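Joon-young Tak grins when the planner changes its mind. He wrote most of Clutovex, the software that tells two arms at Hudimham how to share one table, and he still leans in to watch it think!

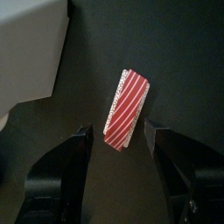

The new version scores 900 possible grasps before it picks one, and it'll happily toss the lot if the other arm needs the room. "It used to be so stubborn," says Signe Brekke, who looks after perception.
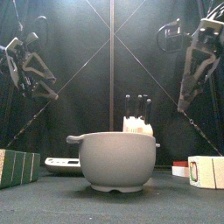
Two grippers over the table at Hudimham, with a grey pot between them.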